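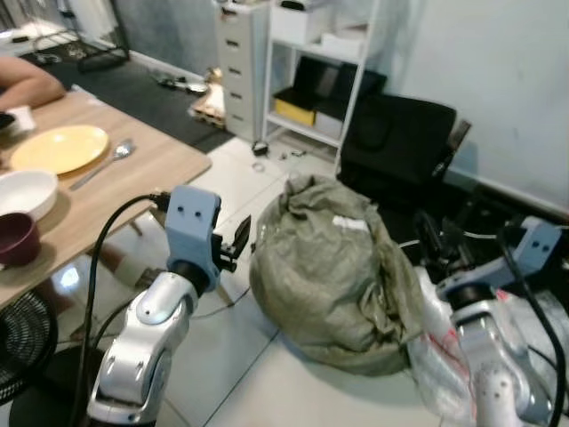

Table clearing demos: keep or cut the episodes with a seated person?

Bimanual / Data collection
Reading time: 7 min

offset_tcp
Monday, December 5, 2022

We are collecting teleoperated demonstrations for a bimanual table clearing policy. Two arms, parallel fingers, one wrist camera per arm and one head camera. The room has not been prepared for it. People eat there, the chairs move, bags end up on the floor. The episodes are recorded with Mernen and trained with a stock Clirlow config.

Current count is 280 episodes. In 89 of them a person is sitting at the table while the arms work. The person has been told to do whatever they would normally do and to leave the objects on the table alone.

The first policy, trained on everything, does fine on an unoccupied table. With somebody seated on the far side it slows down, and sometimes it hovers and never commits to a grasp. My coworker wants to drop the 89 and train on the rest. I would like to keep them, given that people will be there at deployment. Has anyone run this both ways?

stowpose

Check the operator before you check the person. When I drive the arms with somebody across the table I slow down without meaning to, and I stop above the object for a moment before closing. If your operators do that, the policy is copying it correctly. Plot end effector speed for the two groups. If the occupied episodes have a long flat section before the grasp, you have found your hover.

offset_tcp

Plotted. There is a flat section in most of the occupied ones. It is longer in the early sessions and shorter later, so some of it is operators getting used to the setup.

That does not explain all of it. The policy also hovers in places where no operator ever did, mainly over the middle of the table.

kettle_frame

I'd cut them, and I don't think it is a close call. 280 is a small set. You are asking a small set to teach grasping thin objects, two-arm coordination, and ignoring a moving human. Teach the first two on clean data, get a policy that works, then add occupied episodes and see what breaks. If you start with everything mixed you can't tell which part failed.

stowpose

Disagree. You would be training the vision encoder on a far side of the table that is always background, and then putting a torso in it. We did it in that order at Trendulent and the fine-tuning round needed more data than the original set. Mix from the start and fix the speed problem separately.

kettle_frame

Your tables were matte and you had fixed lighting. Different problem. What does the surface look like from the wrist? "Hovers over the middle" sounds like reflections to me.

offset_tcp

Dark brown wood, glossy, overhead lights. There is a wide pale patch in the middle of the tabletop, visible between the open fingers. The clear container is on the far side next to the bag, and at that distance it is only a few gray highlights and something dark inside. The seated person has a phone out, dark clothes, head out of view from that angle. A phone-sized dark thing lying flat on the same table gives a hard glint too. I have been treating glare and occupancy as two separate questions, but they may be mixed together in my split.
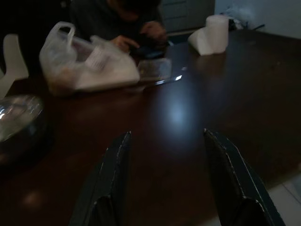 Lawal Ibrahim: They are mixed together if the occupied sessions were all recorded at the same time of day. Group by session, then by lighting, then by occupancy. I would bet that your unoccupied episodes are mostly daytime with the blinds open and your occupied ones are mostly at meals with the overheads on. In that case dropping the 89 removes nearly all the strong reflections from the training set too, and the comparison kettle_frame wants will look good for the wrong reason.

offset_tcp

Grouped them. You are right about the overheads. Of the unoccupied episodes, only one session has the blinds closed. So the comparison we had planned would not have told us anything.

kettle_frame

Fine, that changes my answer. Record unoccupied episodes under the overheads first, then do the comparison. I still would not put the mixed set into anything you have to demo.

Also, stop exposing the wrist cameras on auto. If auto exposure is on, the brightness of the far side changes as the hand tilts, and your clear plastic goes in and out of existence from one step to the next.

offset_tcp

Auto exposure was on for the wrists and locked for the head. Locked everywhere as of this afternoon. Gain is higher than I would like, and the far wall is noisy now.

gantry_left

Noise is cheaper than drift. Leave it.

Separate question: are you resetting the table to a layout between episodes, or just leaving things as they fall? We used printed layout cards at Lindgren and I regret it. The policy learned the cards. Container on one side, bag on the other, and it would reach for a container that wasn't there.

offset_tcp

No cards. Whoever ate there leaves the table, and we move one or two objects between episodes. The things on the table come from lunch, so we get bags, clear containers, paper rolls, forks, and bowls. I have no control over what turns up, and I don't want any.

stowpose

Good. But write down what turned up. Uncontrolled is fine, unrecorded is a pain six weeks later when you want every episode with a fork under something.

Lawal Ibrahim

Writing out the procedure we settled on in September, after going through the same argument with glossy tables and people. Take what you need.

1. Sessions

A session is one lighting state. If somebody switches on a light or closes a blind, end the session and start a new one. Don't try to note the change inside the episode, because no one will look at it.

Log occupancy as seated, passing, or none. Passing is its own value. A person walking behind the table moves across the head view quickly and should not be averaged in with somebody sitting still.

2. Operators

Every operator does 3 throwaway episodes with a person seated before anything is kept. That took care of most of our pre-grasp pause. What was left we handled by trimming steps where both arms were below a speed threshold and neither gripper was changing. Do not trim if one gripper is closing. We did that by mistake and lost the contact phase on thin objects.

3. Transparent objects

Clear lids are the hard case, especially tilted ones. One edge is off the table, another is on it, and from the head camera you see what is below the lid through the lid. A fork partly under a lid is worse: if the policy goes for the fork first it pushes the lid. Pick an order and make every operator follow it. Ours was lid first, always, with the other arm staying back until the lid had left the table. With one arm near the bowl and the other reaching in by the lid, as in offset_tcp's setup, I would want the bowl arm to hold still during that reach, otherwise the two motions get learned as a pair.

Hands on a phone over the table are also worth a tag. The fingers make small motions on top of a shiny rectangle, and an early policy of ours tracked them. 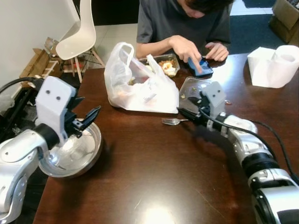
4. Labels

One line of text per episode, written by the operator right after it ends: target, arm, order, outcome. Use "failed" freely. We kept failed episodes in a separate folder and ended up using them for a success classifier.

Don't label the seated person beyond the occupancy field. No clothing, no posture. You will not use it and somebody will ask why you have it.

5. Balance

Count sessions before you count episodes. Forty episodes from one lunch are one lighting state, one person, and mostly one set of trash.

kettle_frame

Agree with all of it except the fixed lid order. It makes the policy brittle. If the lid slips and comes down somewhere else, there is no example of what to do next.

Lawal Ibrahim

Recoveries are allowed. If the lid slips, the operator picks it up again and the episode continues. The order applies to the start.

gantry_left

On trimming -- did you resample after cutting, or leave the gap? We left the gap and got jerky action chunks wherever a cut landed in the middle of one.

Lawal Ibrahim

Split at the cut. Two shorter episodes with the same parent ID. Mernen will complain about the missing start pose on the second one, and the warning can be ignored.

offset_tcp

Plan for now: 2 sessions unoccupied under the overheads, wrists locked, then train with and without the 89 on matched lighting. Speed trimming on both. I am adding the lid order and the phone tag from the list, and going back through the old episodes by hand for both. The early ones have no operator name attached, so the throwaway rule can't be applied to them and they will go in as they are.

stowpose

Post the speed plots with the results, please. Success rate alone won't settle the hover question.

offset_tcp

Will do. One thing already visible with the wrists locked: the container edge stays put in the image when the hand tilts. The glare patch still moves, as you would expect.

Contact the moderators | Copyright 2022, posts belong to their authors | Back to top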